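Stories > Short Fiction > Work

Rule 17
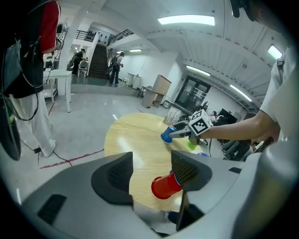
Cups again, round table.

Rule 17 in the Voko handbook says you never reach for a cup your partner is reaching for. Easy, right? Well, I'd done 825 cups by then and I still wanted the blue one!

"Yours is the red," said Keerthana, very sweetly (she wrote the rule).

So I held my gripper still and waited for her to call "clear," which is rule 20, and I thought about the woman at Wyss who quit over rule 20. Keerthana called it. I moved. Then she reached for the green one and forgot to call, and I yelled "Seventeen!" so loud the whole floor turned to look.

She wrote herself up. In pen. I bought her lunch.

Comments

marlo_t: We have the same rule and I break it daily

Pia: wait, why did the Wyss woman quit??

oldgrondier: More Keerthana please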